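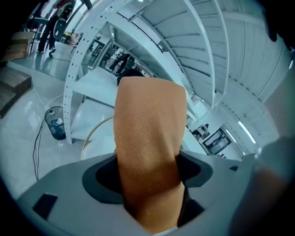 Renee Haskett
Courts Reporter

The jury office for Marwat County moved into the Dostton courthouse annex in October, and the summons that goes out to residents has changed along with the address. The county's jury administrator has held the job for 14 years. She talked with us about what people should do when the letter comes.

"The first thing is to open it," she said. "People see the court seal and set it aside. Then they call me the night before and I can't do much for them."

A typical summons list runs to 200 names for a two-week term. For the last term the office mailed 212, and 93 people were told to report on the first morning. The rest were on call and had to check the phone line after 5 p.m.

She said most of the calls she gets are about work. Employers in the county can't fire a person for serving, but they are not all required to pay wages for the time. "I tell them to ask their supervisor that same day. If they need a letter from us, we print one at the counter. It takes a minute."

Residents can now answer the questionnaire through Clostasent, the online system the court began using this spring. Paper forms are still accepted. The administrator said she expects to keep the paper form for as long as she is there.

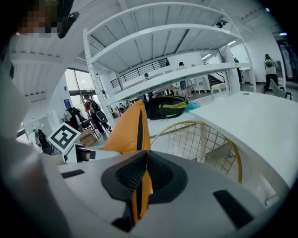
"I have people out past Zoltden who have no internet at the house," she said. "They fill it out at the kitchen table and mail it back. That works fine. I enter it myself."

A juror may put off service once without giving a reason, as long as the request comes in at least a week ahead. After that the request goes to the judge. Full-time students, people caring for a small child or a sick relative, and anyone with a doctor's note can ask to be excused. Being busy does not count.

"Everybody is busy," she said. "The judge is going to ask you what would happen if you were gone for three days. Have an answer ready."

What happens to those who don't show up? She said the office sends a second letter first. If there is no reply, the judge can order the person to come in and explain. She could recall only a few fines in her time there, and most of those were lowered after the person served.

Parking is free in the lot behind the annex with the summons on the dashboard. Jurors should come in by the side door and allow time for the security line. Phones are allowed in the waiting room but must be turned off in the courtroom.

The next term begins 06/08/2024.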